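Wultmont Route Guide, second edition
Reviewed by Perla Escobedo

I carried this guide on four rides out of Trastden, most of them on the old canal road. It covers day routes for touring cyclists, with a map, a climb profile and a list of water stops for each one. The maps are clear and the paper holds up well in a jersey pocket.

The Hinojosa loop is the best written. The book puts the top of the pass at 1,313 meters, and the sign up there agrees. Surface notes are honest too — where it says gravel, expect gravel.

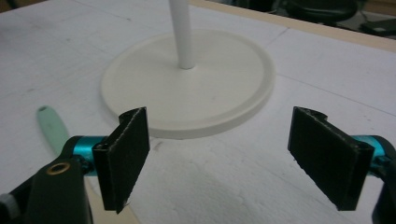 White pole on a round base

Two complaints. The Salletti section still sends you over the footbridge, which closed in October, and the detour adds a steep 900 meters on a busy road. The type in the town plans is also too small to read while stopped at a junction.

Jacinto Tapia rode the last route with me and used only the book, no phone. We missed one turn all day.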